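Progress report to the Jillska fund: trial of the Vulloto hand-held gripper kit
Period ending October

Dear members of the fund,

With this report I inform you how the first half of the trial has gone, what we have spent, and what we ask from you before the second half.

As you remember, the grant covers the hire of one Vulloto kit from the supplier Grillen, and the working hours for testing it. The kit is a pair of grippers which the operator holds in the hands, with the cables and the recording software. Our question is simple: can our small workshop use this product for teaching tasks to an arm, or should we wait for the next version?

Work done

We have recorded 578 demonstrations until now. Of these, 51 were rejected by the software and we have not repeated them yet. The reason was mostly lost tracking when the operator turned the wrist too fast. Grillen has answered our messages politely, but the correction they promised has not arrived.

The tasks were folding a cloth, sorting cutlery, closing a zipper and writing with a marker on a small whiteboard. Folding went well from the first morning. Sorting was slow but there was not much to complain about. The zipper we stopped for the moment, the jaws do not hold the small tab firmly enough and I did not want to spend your money on it.

Writing is the most difficult task we kept. The marker must be clamped straight, and the operator needs to feel how hard he is pushing on the board. With these grippers the feeling is rather weak. Osian Harries, who did most of the writing sessions, compares it with signing a form while wearing ski gloves. He can make loops and waves without much trouble, but clear letters he cannot promise. We have asked Grillen if softer finger pads are available for hire.

Comments on the product

The weight is acceptable for a session of 70 minutes. After this the operators ask for a break, and I think they are right. The cables are a bigger problem. They pull a little at the hand when the arm is stretched, and we lost time by rearranging them. A wireless version is mentioned in the catalogue, under the name Gape, but I have no price and no delivery date for it.

The instructions are translated well enough. The chapter on calibration has an error in the order of the steps - you must start the software before you connect the left gripper. We wrote this on a paper and put it on the wall.

Budget

We have used the hire money as planned. From the hours, 23 are left, and I would like to keep them for the writing task and for the rejected recordings. There was no spending on travel.

What we ask

Please confirm if we may extend the hire by one month at the same rate. I would also be grateful for your opinion on the zipper task, whether we should drop it completely or try it again with other pads.
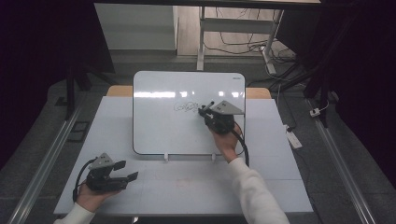 Report by Irfan Ong
Hand-held gripper trial, Jillska fund

Marker task on the small whiteboard. The right gripper holds the marker and the left one rests open on the table. For this task only one hand is writing, so the scores for writing in the final report will be given for the right gripper only.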